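Jileck adds four-player raids to Nestetti in free update

Jileck has put out a free update for its mobile fighting game Nestetti, adding team raids, a reworked energy system and a new fighter called Pastor. The update went live for all players overnight and has to be installed before logging in again.

Until now Nestetti has been a one-on-one game, with players building a roster of fighters and sending them up a ladder. Raids let four players go after a single boss with a shared health bar. Each player brings one fighter and takes turns in the ring, and a fighter who is knocked out can't be used again until the raid ends. Damage done by one player carries over to the next.

Raids open at account level 4. Players can fill a team from their friends list or let the game match them with strangers from the same region. Text chat is off by default in matched teams, though the preset phrases still work.
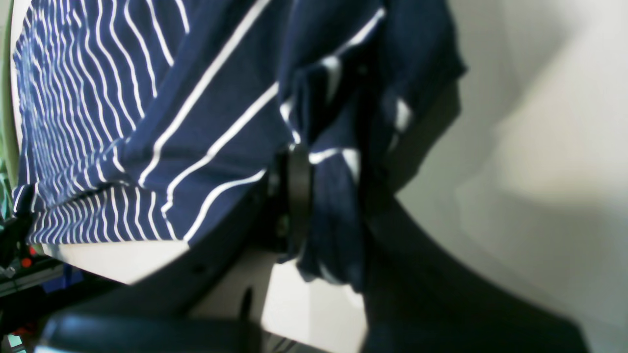 2 min read

Pastor is a slow grappler who gets stronger each time he blocks. He can be unlocked with 200 raid tokens, which are earned only by playing and can't be bought in the store. Players who own the season pass get his second outfit but no head start on the tokens.

The energy change may matter more to people who play every day. Story fights no longer cost energy at all, and losing a ladder match now gives half the energy back. Jileck had tested a similar system in May with a small group of players and pulled it after the refunds failed to show up on some accounts.

"The refund bug was ours and it took too long to find," said Teodoro Herrero, the game's lead designer. "We wanted that fixed before we touched anything else."

Valeriano Moya, who runs the fan site Forkitz, said matched raids were working well on the first day but that the wait for a team was long at lower levels. He also said the new boss, a two-headed guard dog, was too easy for anyone with a full roster. Jileck said harder versions are planned – it did not give a date.

Existing rosters, currency and ladder ranks carry over. Players on older phones may need to clear some storage space first, as the game keeps a copy of the old files until the new ones have been checked.

Last updated: October 2026

Comments

gutterball_mo
Got Pastor last night. His throw range is tiny but once you block a few hits he really hurts.

Renny K
Free story fights is all I wanted. Did my old save from the tablet come over for everyone else? Mine is stuck on the loading bar.

tapout44
@Renny K restart it after the download, worked for me

Lissa
Still no controller support?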